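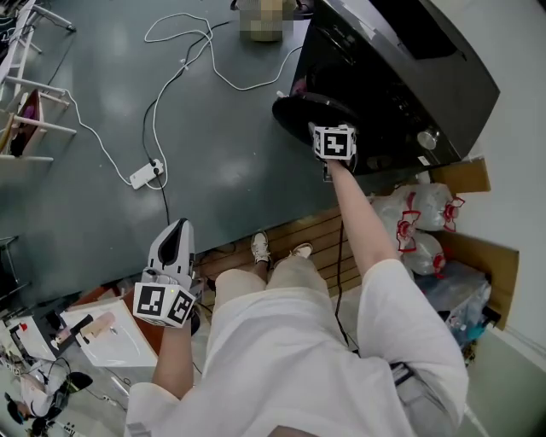
Norbert Beneš wrote to me that a chat program has no need of a review, because people use the one where their friends are already. He is partly right, and I thought about his remark for a long time before I sat down to write this. But our small group had to choose something. The old mailing list was dying, half of the messages went to spam folders, and the other half were replies to the wrong person. So in November we moved to Bevell, and I promised that I would write down my impressions when I had enough of them.

For those who did not meet it yet: Bevell is a group chat for the desktop, with an optional server that you can run at home. It shows the text while the other person is typing it, letter by letter, as the old terminal systems did. You can turn this off for each room. I kept it on, and I want to say first how it feels, as it is the main reason to look at this program.

In the first days I hated it. English is my third language and I correct myself a lot, so everybody could see me write "informations" and then go back and remove the s. After two weeks I stopped caring. You learn to start answering before the other one has finished, and the talk gets closer to a phone call. Elspeth Leckie, who types faster than I can read, said it was the first time in years that she had laughed together with somebody in a chat and not one minute after. With more than five or six people in one room it becomes tiring, though. The lines jump, and I get a headache. For the bigger rooms we use the normal mode.

Installation. On Windows and Mac it is one file and it works. On Linux I had to install a font package by hand, otherwise all our names with hooks and accents came out as little squares. Radomir Đorđević had the worst of it: the program accepted his name at registration, but then he could not log in with it. He now appears as "radomir" with a small letter, and he is still a little offended. The developers answered his report in 3 days and said it will be corrected in the next version. I hope so. A program for talking to people must be able to spell them.

The server part I put on an old laptop under my desk. The guide is well written, but it assumes you know what a reverse proxy is. I did not know. I lost one weekend. After this it has run without any problem, and with the 14 of us the laptop does not even start its fan. The free license is for 100 accounts, which we will never reach.

Search is the weak point. It finds whole words only. If you write in Czech or Ukrainian, where the endings change all the time, this makes it nearly useless. Bohdan Maksymiv made a small script that exports the room to a text file, and he searches there. It is a good script, but I would like the program to do it without his help. Viren, which I tried before, was much better in this respect, and it was also much slower in everything else.

Notifications are calm. There is one sound, rather ugly, and you can change it. I like that there is no red number that grows while you sleep. What I miss is a way to mark a message as unread for later. I forget things this way, and twice I left a question of Romana Bartoš without an answer for a whole week. She forgave me.

About the files: you can send up to 2 gigabytes, but a picture is always made smaller in the preview, and to get the original you must click on the date of the message. On the date! I discovered it by accident.

There is a phone version too. I used it for some days on the train and I can not recommend it. The live typing eats the battery, and when the connection drops it shows your half sentence to everyone until you come back. One of mine stood there all afternoon and said only "I think you should leave".

Would I choose it again? For a small group of people who know each other well, yes. For work, I would not, at least until the search is repaired. Norbert has joined in the meantime, by the way. He keeps the live typing off and he writes very long messages, with paragraphs.

If somebody has Bevell running together with the Říha mail bridge, please write to me how you did it. My bridge connects, shows a green line, and then delivers nothing.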